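Kinoshita Prasum

The Kinoshita Prasum is a standard motorcycle built by the Kinoshita company in two engine sizes. It was designed by Kenta Ebihara as a touring machine for riders moving up from smaller bikes.

Design

The first version had an air-cooled parallel twin with a five-speed gearbox and chain drive. The frame was a steel double cradle. Toshio Honda, who led engine development, later enlarged the bore for the second version, which also gained a sixth gear and a second front disc. Dry weight was 200 kg for both.

Reception

Reviewers liked the low seat and the flat torque curve but criticized the soft rear shocks. Early bikes were prone to oil leaks at the cam cover, and a revised gasket was fitted under warranty.

Owners' club

The Prasum register lists 1,026 machines. Its yearly rally is held at Idby in March, with a campground and a shared kitchen.

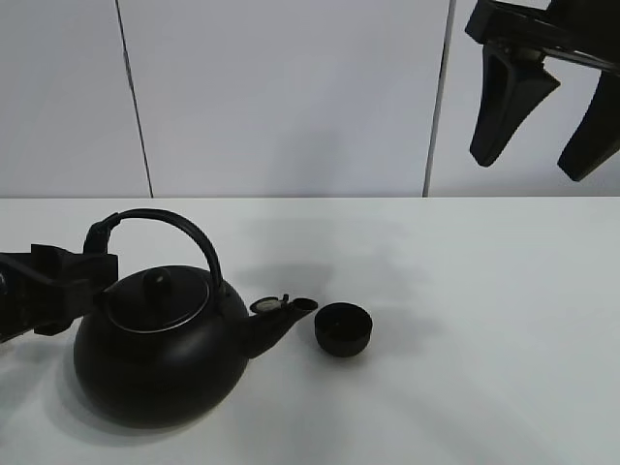
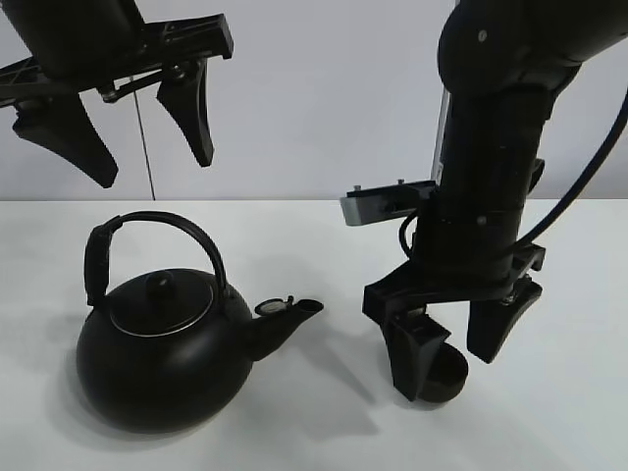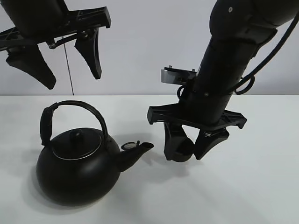 Black kettle with a loop handle and silver-rimmed lid, three views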